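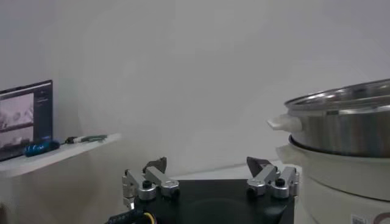 Visit to the Orkeck shared workshop, Indivthorpe

I went over to Indivthorpe on 28th February for the open afternoon at the Orkeck workshop. It is in a former printworks behind the high street, up an outside stair, with a bike rack at the bottom. Entry was free and tea was on a donation tin.

Most of the ground floor is woodwork and I did not stay there long. What I wanted to see was Avram, the arm that four of the members have been building since October. They started it in a spare bedroom and moved it to the workshop when the bedroom was needed again.

Avram has a two-finger gripper with aluminium links and dark angled fingertips. The fingers work as a parallel linkage, so the tips should stay at the same angle as they open and close. I asked about the small black screw knobs, one on each side, and was told they are there so the fingers can be taken off without hunting for a hex key. The camera is on the wrist and looks out over the fingers. A laptop stays open on the side shelf while they work, and the builders watch the camera windows on that more than they watch the arm.

The job they have set themselves is kitchen work. At the moment that means an electric cooking pot with a steel insert in a cream base. The aim is to take hold of the white side handle, lift the insert out and put it back down square. The handle is short and does not leave much to grip. The members said a mug would have been far easier and that they had done mugs to death by Christmas.

Software is a home-made program called Bronen. It keeps a log of every attempt, and the count stood at 1,476 when I looked at the sheet on the door. A failed grasp counts the same as a good one. I was shown how to start a run and how to stop one, and was allowed to do both.

Cost so far is £600 between them, leaving out the laptop. The biggest single item was the motors. Two were bought second-hand and one of those has already been replaced.

The cable is the thing they are least happy with. It leaves at the underside of the gripper and has to bend each time the wrist turns. They have tried spiral wrap and a longer loop, and the next attempt will be a printed clip a bit further back along the arm.

If you are going, the stair is steep and there is no lift. Parking on the high street is limited to 2 hours. The woodwork people sell offcuts by the door and I came home with a length of ash for a shelf.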